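Forum Ferries & Cargos > Lignes du Nord > Utosside, changement de navire

tribord_amer
Bonjour à tous, quelqu'un a des infos fraîches sur le remplacement du Famine par le Paju sur la ligne d'Utosside ? L'agence me dit "courant July" sur son site anglais, rien sur la page française. J'ai une résa avec fourgon, 7 m hors tout, et sur le nouveau plan de ponts je vois plus la catégorie.

quai_4
Le Paju est encore en cale sèche aux chantiers Ristetti. Rampe arrière à reprendre + peinture. Juillet oui, mais fin juillet à mon avis. Pour ton fourgon pas de souci, ils ont juste renommé les catégories.

mazout76
Fin juillet ??? Optimiste. Ristetti a déjà rendu le Famine en retard l'an dernier. Je parie sur septembre.

quai_4
Rien à voir, l'an dernier c'était un arbre d'hélice. Là c'est de la tôle. Et arrête avec septembre, tu le sors à chaque fois.
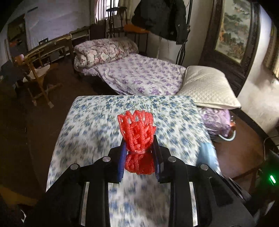

lola_passerelle
Moi je fais la traversée deux fois par mois et le Famine me manquera, voilà c'est dit. Bruyant, moquette horrible, mais il tient la mer. Pour les cabines, prenez les extérieures du pont 7, loin des machines. Et emballez bien les trucs fragiles dans le coffre, ça vibre fort au garage : moi je garde les filets en mousse rouge comme celui de la photo, extensibles, ça se glisse sur les bouteilles et ça bouge plus. Penser au frein à main aussi, chaque fois y'a une alarme qui sonne toute la nuit.

mazout76
Tient la mer, faut le dire vite. En février j'ai passé la nuit par terre dans le couloir. Pas de stabilisateurs dignes de ce nom.

lola_passerelle
En février tout bouge, même les gros. Prends l'avion.

tribord_amer
Bon et la capacité du Paju ? Je trouve deux chiffres, 700 passagers sur un site et 1154 sur un autre. Pas le même bateau quoi.

soute_arriere
Les deux sont bons. 1154 c'était le certificat d'origine, quand il faisait du jour avec des salons partout. Depuis qu'ils ont mis des cabines, 700. Mètres linéaires inchangés par contre.

quai_4
Confirmé pour 700. Et 114 cabines, donc en pleine saison la moitié des gens en fauteuil... réservez vite.

mazout76
114 cabines pour 700 personnes sur une traversée de nuit. Et on appelle ça une amélioration. Le Famine en avait plus il me semble ?

soute_arriere
Oui il en avait plus, mais la moitié fermées depuis des années pour fuites. Faut comparer ce qui est ouvert. Et le Paju a une vraie rampe avant, on gagne un temps fou au débarquement, fini les demi-tours dans le garage avec une remorque.

tribord_amer
Avec ma conduite c'est un argument ça. Merci. Donc je garde ma résa et je vois ?

quai_4
Garde. Si le navire change ils te reclassent d'office, normalement sans supplément. Normalement. Fais une capture d'écran du tarif. 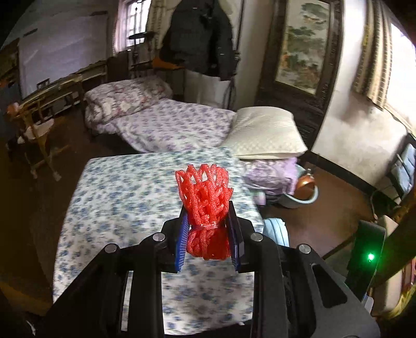 MISE A JOUR du 03/06/2026

quai_4
Vu le Paju ce matin depuis le môle, toujours sur tins mais la rampe est remontée. Coque peinte jusqu'a la flottaison, cheminée encore aux anciennes couleurs. Je maintiens fin juillet.

mazout76
Rampe remontée ça veut pas dire essais faits. Septembre.

lola_passerelle
Et le Famine, il part où ? Casse ou affrètement ?

soute_arriere
Affrètement d'après un gars du port, mais rien de signé. J'y crois moyen vu l'état des moteurs auxilliaires.

tribord_amer
Mail de l'agence reçu : ma traversée est maintenue "à bord du Famine ou d'un navire équivalent". Me voilà bien avancé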